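Riladine two-arm kit with the Ueda simulator, reviewed after a month at the shared shop

I came to the Riladine kit in a bad mood. Our shop had already been burned by one "weekend" robot build, and the box for this one promises two arms, body panels and a working simulator in 6 evenings. Khang Cao and I took 3 weeks, and the left wrist still has to be shimmed.

The parts are decent, I'll give them that. The arm joints went together without filing. The body panels are another matter. They overlap, so you have to fit them in order, and the order in the manual is wrong from the shoulders on. We had the dome off twice.

Before you power anything up, Riladine wants you to run your routine in Ueda, the simulator that comes with the kit. You get a tiled room with a white table, a potted plant, a blue tray and a few odds and ends to practice on, and you drive both grippers around in it.

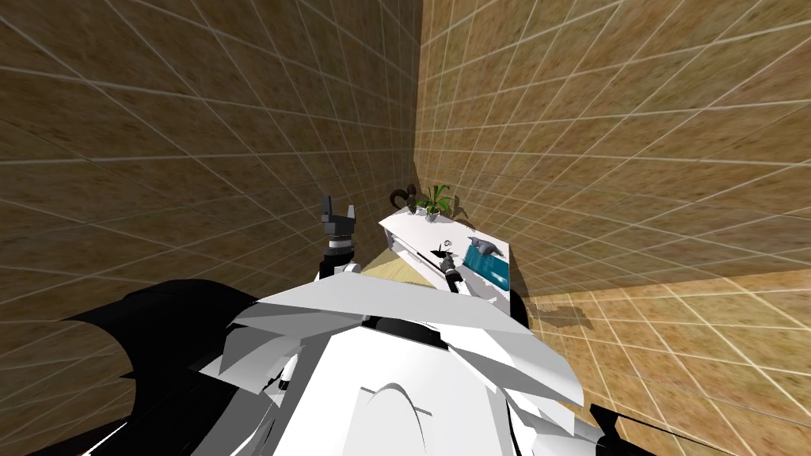 Tarek Kanaan thinks I'm too hard on the simulator part. He ran his own routines in Ueda for most of December before bolting a single joint together, and he says it saved him from at least one bad elbow crash. His advice is to ignore the room and watch the arms.

Fair enough, and I did watch the arms. Reach is what Ueda does well. If it says the right arm can't get to the far end of the table without leaning on its own shoulder, believe it, and move your bench. Ours moved 2 inches and that fixed it.

Contact is where I stopped trusting it. A grip that held every time in software dropped a marker on the real bench again and again, until we glued rubber to the fingers. The manual mentions friction once, in a table with no units. There's a slider for it too, and I could not tell you what it does.

The wrist view is the other thing they push hard on the box. You can switch to it at any time and look out past the fingers while you steer.
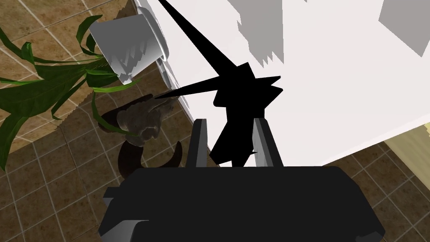
I used it less than I expected to. It's fine for lining up the last bit of a reach, but I lost track of the other arm constantly and kept flipping back to the body view to find it. A split window would solve this. Mudard's cheaper one-arm kit has a split window. I asked Riladine support on a Thursday and got a link to the manual I was already holding.

Switching views also resets the speed to full. I found that out at the worst possible time, and so will you, so turn the limit down in the settings file and leave it there.

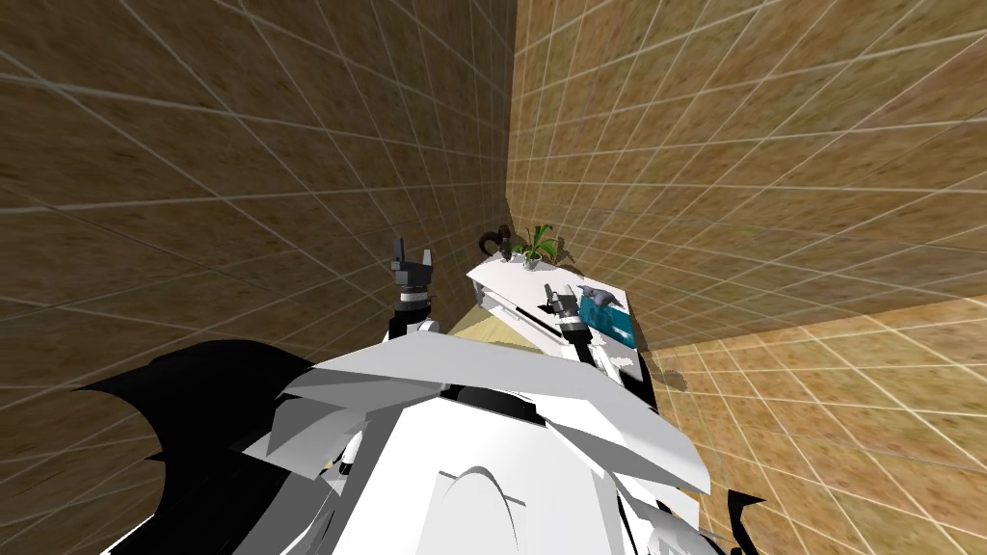

Then there's the log. Ueda keeps the last 3000 steps and quietly throws away the rest, so a long session loses its beginning. Khang wrote a small script that copies the file out while you work. I'd call that the kit's job.

Would I buy it again? For the arms, maybe, if the price came down. For the software, no. The Plaston mounting plate sold as an extra is a flat piece of metal with holes in it, and you can drill your own.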